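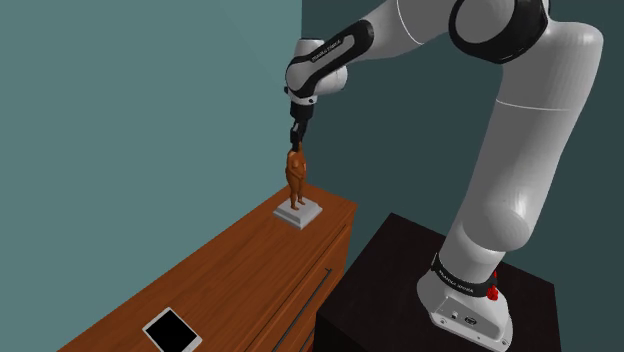 The Key for Number 17

The last bus from Doltmont left me at the lake road in the rain, with one suitcase and a letter from the landlady. The letter said that the key would be under the blue pot, that the stove was already filled, and that I should please not feed the geese. It was signed Grímsdóttir, only the family name, in very upright handwriting.

I had rented the cottage for 2 weeks in November, when the price was low. My sister had told me that the lake at Cindau was beautiful in every weather. She had been there one time, in July.

There was no blue pot. There was a green one and a broken one, and under the green one I found a key with the number 17 on a wooden tag. It opened the door at once, so I went in, lit the stove, hung my coat above it and slept in the chair with my shoes on. 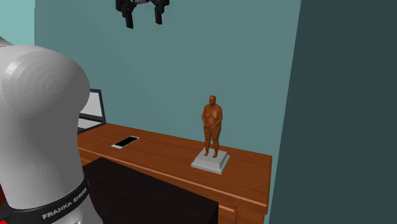 In the morning the rain had stopped and I could see the water through the birches. I made coffee and took the guest book down from its shelf. I like to read such books before I unpack. People had written about the sauna, about the pike they did not catch, about a wedding night with a leaking roof. A family from Skika had come every year and measured their children in the margins with small pencil lines. One man had written a single sentence: "The bed by the window is better."

I moved my suitcase to the bed by the window.

Then someone knocked. It was an old woman in rubber boots, and behind her on the path stood two geese.

"You are in the wrong house," she said.

I showed her the letter. She read it slowly, holding it far from her eyes.

"Yes, I wrote this. But yours is the next one, with the blue pot. I sat there until ten with the soup."

I said that I was very sorry and that I would pack immediately. She looked past me to the stove and to my socks drying on the rail.

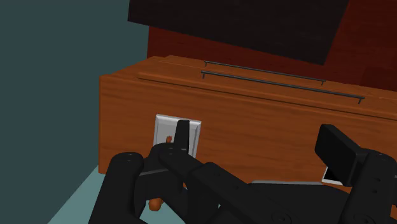
"Who lives here?" I asked.

"My husband built it for guests. I have not let it since he died. I keep the stove ready, it is a habit." She put her hand flat on the door frame and moved it a little, as one does with a horse. "Does the roof leak?"

"I slept very well," I said. "I did not hear any water."

"He would be pleased. He repaired it 91 times, I think, and swore every time."

We stood for a while. One of the geese came up the step and looked at my bread.

"You can stay," she said then. "But the soup is in the other house, so you must come there and eat it. And write in the book before you go. The last page is from a long time ago."

I put on my shoes, which were still damp, and followed her down the path between the birches. She walked fast. When I turned to close the gate, both geese were already inside the kitchen.

Contact | Copyright 2023, all stories remain with their author | Back to top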